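Bring back the long seat

The waiting room at Tilside station lost its benches in March. They were replaced with 20 single seats, each with its own armrests, bolted to the floor with a gap between one and the next. The operator says they are easier to clean. I have no reason to doubt it, but I still think the change was a mistake.

A bench lets people decide how much room they need. A mother can put a sleeping child down beside her. Two friends can sit close enough to talk quietly. Someone with a bad hip can slide along to the end and push up from there. Single seats settle all of this in advance, and they settle it for an average adult with no luggage and no company.

Hadiza Haruna, who has taken the early train for years, told me she now stands. Her shopping used to go next to her. It won't fit under the new seats and she doesn't like it on the floor. Hers is a small complaint, but public places are mostly made of small things.

The usual argument against benches is that people lie down on them. Some do. Most of them are tired or unwell, and a few have nowhere else to go. Taking the bench away does nothing for any of them, and it makes the room worse for everybody who only wanted to sit.

Cost comes up as well. The council's papers put the new seats at 93 pounds each, before fitting. I asked Žydrūnas Rebane, a joiner who repairs pews, what he would charge to mend an old station bench. He said it depended on the legs, and that the tops nearly always outlast them. Nobody from the council had asked him.

Libraries and surgeries are going the same way, and offices, oddly, are going the other.

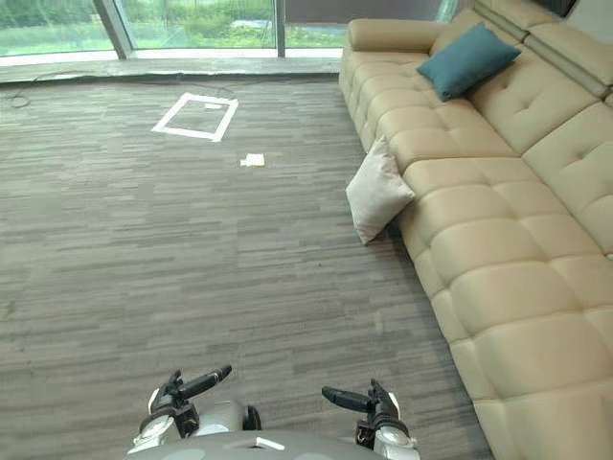 The council will look at the seating in the bus station next. It has 2 benches left, both sound, and I would ask it to leave them where they are.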